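作業ノート Trirenar 客室リビングの片付け、続き

前回のページの最後が「で、結局だれが蓋を閉めるのか」で終わっていて、自分で書いておきながらしばらく意味がわからなかった。思い出した。ローテーブルの上の小物の話だ。容器の本体と蓋が別々に転がっているとき、それを一件の作業とみなすのか二件とみなすのか、という例のやつ。

一応おさらいしておく(来月の自分は絶対に忘れているので)。Trirenarは、Sketiaの長期滞在用の部屋26室で、清掃まわりの自動化をどこまで進めるかを見るための社内プロジェクト。搬送カートが4台入っていて、リネンと消耗品を倉庫から階まで運んでくれる。その上にSilixという割り振りソフトがのっかっていて、どの部屋に誰が何時に入るかを決める。ナプキンやら紙ものやらの仕分けと袋詰めは、地下のDamgaardがやる。あの青い、うるさい機械です。私はもともと客室係で、去年の9月からこっちの調整役に移った。だからこのノートは半分は現場の愚痴、半分は設定のメモになっている。

で、機械が入ってから何が変わったかというと、まず歩かなくなった! これは本当に大きい。前は一部屋終わるたびに倉庫まで戻っていたのが、カートがドアの前で待っている。膝が楽だと皆言うし、私も言った。シーツの束を抱えて階段を上がる仕事がなくなったことについては、文句を言う人をひとりも見たことがない。

かわりに増えたのが、テーブルの前に座っている時間。運ぶ仕事と数える仕事が抜けたぶん、一部屋の中身がほとんど「細かいものをどうするか」になった。コップ、袋をとめるクリップ、誰かの薬っぽい小瓶、開けかけの何か、くしゃっとなったナプキン。こういうのはカートも運んでくれないし、Damgaardも仕分けてくれない。手でやるしかない。しかも捨てていいのか残すのかを一個ずつ考えることになる。長期滞在の部屋は人の家みたいなものだから、見た目がごみでも本人には大事だったりする。

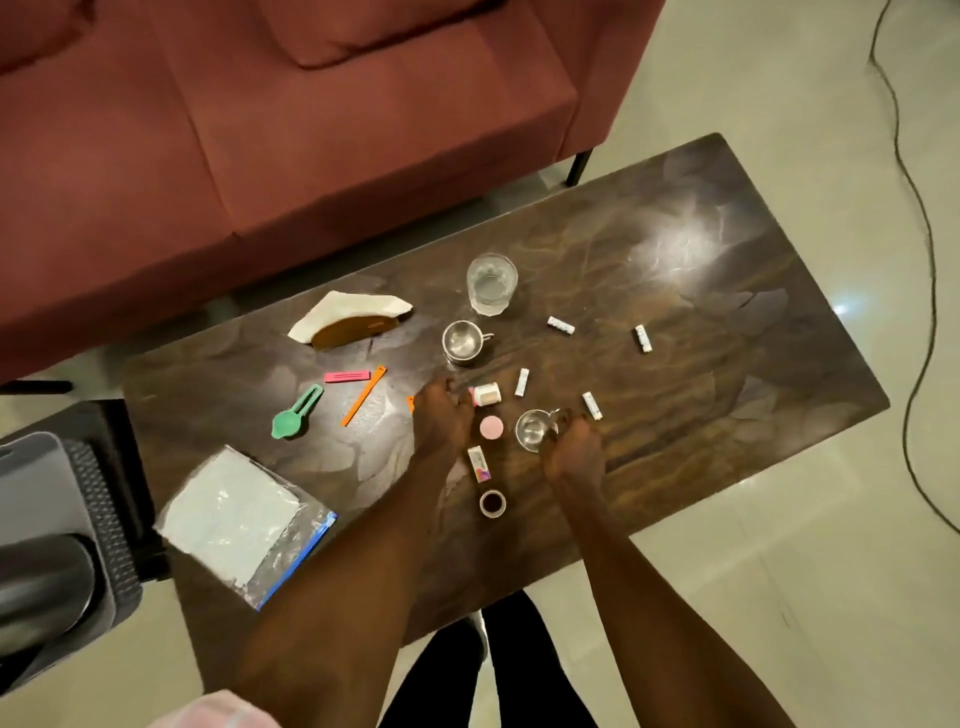 それでSilixの所要時間の設定をどうするかでずっともめている。いまはリビングのテーブルが一律16分。誰が決めたのか聞いてまわったら、最初に仮で入れた数字がそのまま残っていただけだった。仮の数字って強いですね。一回入ると誰も触らない。画面に出ていると、それらしく見えてしまう。

Þröstur Foghさん(客室係でいちばん長い人)に、16分でどうですかと聞いたら、「何もない部屋なら長いし、ある部屋なら足りない」と言われた。そりゃそうだ。でもソフトのほうは「ある部屋」と「ない部屋」の区別を知らない。前は階の担当者どうしが廊下で「あの部屋、今日すごいよ」「じゃあ先にそっちやるわ」とやっていて、それで自然に均されていた。割り振りが画面から降ってくるようになって、その立ち話がなくなった。なくなってから三週間ぐらい、誰も気づかなかったと思う。私も気づいていなかった。

Þrösturさんは怒っているわけではなくて、むしろカートのことはかなり気に入っていて、勝手に名前までつけている(後ろの車輪が鳴くやつが「おばさん」)。ただ、順番を自分で決められないのが落ち着かないらしい。重い部屋を朝のうちに片付けて、午後は軽いのを流す、というのを長年やってきた人だから、昼飯のあとに一番散らかった部屋を出されるとこたえる、と。わかる。私もそうだった。

思いついたことをそのまま書いておく。

・部屋に入ったとき、テーブルの状態を「軽い/ふつう/重い」の三つから押せるボタンをつける。押したらその日の残りの順番が組み直される。
・ただし、押すのを面倒くさがる人が必ずいる(私)。押さなかったら「ふつう」扱い。
・「重い」を押しすぎた人が後で何か言われる仕組みには絶対にしないこと。ここは太字にしたい。

最後のは前の職場で見たことがあって、正直に入力した人だけが呼び出されて、翌月から全員が「ふつう」を押すようになった。データとしては実にきれいだった。

あと、ナプキンの件。Damgaardが詰めてくる束は角がぴしっと揃っていて、補充するだけなら気持ちがいい。困るのは一度出したやつ。使ったのか、広げただけなのか、手に取って見ないとわからない。手順書には「使用済みは廃棄、未使用は戻す」と一行で書いてあって、書いた人はたぶんナプキンを広げて確かめたことがない。迷ったら捨てる、でいいんじゃないかと私は思っている。Hafþórは反対で、まだ使えるものを捨てる手順を文書にするのは嫌だと言う。この話、昨日も三十分やった。紙一枚で三十分。

ついでに蓋問題も私の仮案を書いておく。本体と蓋が同じテーブルにあって、合いそうなら閉めてみる。合わなければ並べて置いておく。探しまわらない。ソファの下までは見ない。記録上は一件。これでひとまず走らせてみて、文句が出たら直す。

歯ブラシがリビングに出ていた場合は洗面所に移すのか、というのも宿題で残っている。私は「動かさない」派。本人がそこに置いたなら、そこで使うんでしょう。

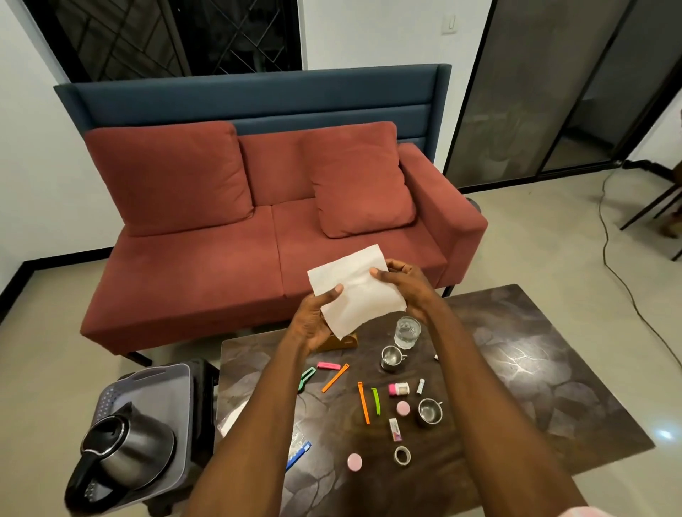 地下作業室、4月27日

Hafþór Thorlaciusと、Silixのログを昼過ぎから一緒に見た。テーブル作業の記録が214件たまっていて、これを私が読み上げ、彼が表に打ち直すという原始的なことをやった。書き出しボタンはあるのに、押すと日付の列が全部くずれる。自動化の部署がいちばん手作業をしているじゃないかと言ったら、Hafþórがコーヒーを吹いた。キーボードは無事。

見ていて気になったこと。16分ぴったりで終わったことになっている記録がやたら多い。本当にぴったりで終わるわけがないので、たぶん終わっても画面の時間が来るまで「完了」を押していない。逆に足りなかった人は、時間が来たら先に押してしまって、それから残りをやっている。廊下で二人に聞いてみたら、二人ともあっさり認めた。早く押すと次が降ってくるし、遅く押すと黄色い印がつくから、だそうです。うん、私でもそうする。

つまりこのログで所要時間を決め直すのは無理。Hafþórはだいぶがっかりしていた(彼は表が好きなのだ)。でもこれが今わかったのはよかったと思う。このまま平均を取っていたら、16分は正しかったという結論が出て、全員が拍手して終わっていた。

黄色い印は明日から消すことにした。上にはあとで言う。

それからÞrösturさんが休憩のついでに下りてきて、椅子に逆向きに座って、けっこう長くしゃべっていった。忘れないうちに書く。

カートが入る前は、新しく来た人には最初にリネン運びをやらせていた。重いけれど簡単で、運んでいるあいだに建物を覚えるし、先輩の部屋をのぞいて手の動きを盗める。いまは初日からテーブルの前に座らせることになる。いちばん判断の多い仕事が最初に来てしまう。先週の新人さんは、クリップを種類ごとに並べるべきか聞くに聞けなくて、ずっと固まっていたらしい。聞く相手が廊下にいないから。

これは私のほうのリストになかった。歩く時間が減ったことをずっと良いこととして報告してきたけれど、あの時間に教わっていたものがあったわけで、それをどこに戻すかは考えないといけない。機械を止めてまた運ばせるのは違うと思う(膝!)。

とりあえずの案。最初の一週間は、Silixの割り振りで新人を誰かと同じ部屋に入れる。二人で一部屋。設定でできるのかHafþórに聞いたら、「一つの部屋に二人を割り当てるとエラーになる」と。じゃあ新人を備品として登録すれば、と言いかけてやめた。彼がいま業者に問い合わせの文面を書いている。返事が来るまでは、Þrösturさんが紙に手で組む。紙だとすぐできるのが悔しい。

手順書の直しも少し進んだ。ついに下の文で二人とも折れた。

「テーブルの上のものは、明らかなごみ以外は捨てない。ナプキンは汚れやしわが目立つものを廃棄し、迷うものは手前にまとめて置く。飲みかけのコップは下げずに残す。」

飲みかけのところは私が足した。水が入っているコップを下げて、戻ってきたお客さんに悲しい顔をされたことがあるので。Hafþórは「悲しい顔」を理由の欄に書くなと言った。書いた。

残り:
・黄色い印を消す(明日の朝いちばん、私)
・三段階ボタンの見本を紙でつくって、階の人に触ってもらう
・「おばさん」の後輪。油をさしたけどまだ鳴く。部品の型番を控えること
・Damgaardの袋詰め、束を小さくできるか。部屋に持って入ると大きすぎて、結局ばらしている
・歯ブラシは動かさない、で決定。異議はコメントへ

ボタンの見本の色をどうするかで、また少しもめた。「重い」を赤にすると押しにくい、とÞrösturさん。たしかに赤は怒られそうな感じがする。全部同じ灰色にして字だけ大きくする方向で、厚紙を探しに行ったら倉庫が閉まっていた。続きは明日。

コメント(5)

Hafþór
「表が好き」は訂正してほしい。くずれていない表が好きなだけです。業者からは受付の自動返信だけ来ました。

三階の夜番
黄色い印の件ありがとうございます。夜はカートのほうが先に着いて廊下で待っているので、急かされている気がして落ち着かないんですが、あれは少し遅らせられますか。

書いた本人
できます! 到着を五分ずらす設定があったはず。見ておきます。急かされる感じ、言われて初めて気がつきました。

Þröstur
歯ブラシに異議あり。床に落ちていた場合はどうする。

リネン室
型番、うちの棚の裏に貼ってあります。後輪は左右で違うので両方見てください。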